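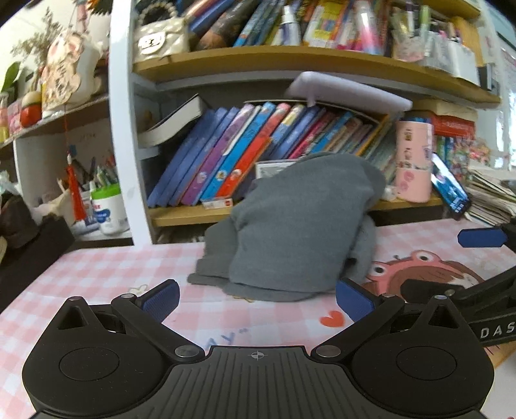
Ornar open workshop, 10/02/2026

The Ornar group in Lusau builds its hand-held grippers at home, and twice a year it lets visitors in. I went with Veronika Vass, who wants to make a pair of her own.

Mariann Farkas had the tools out when we arrived. The body is printed black. The finger pads are blue and textured, and the arms are held with rivets. She used screws on the first version and they worked loose after roughly 60 grips. Printing one body takes most of a night.

Cloth is the test they keep going back to. A gray one was bunched up on the checkered tablecloth, and the job is to pick it up, spread it and fold it using a gripper in each hand. The target is 300 folds by November. They had 100.

I tried 4 and got one decent fold. The squeeze is stiffer than I expected and my thumb was sore by the end. Veronika took home the parts list. Next visit is to the Adance workshop.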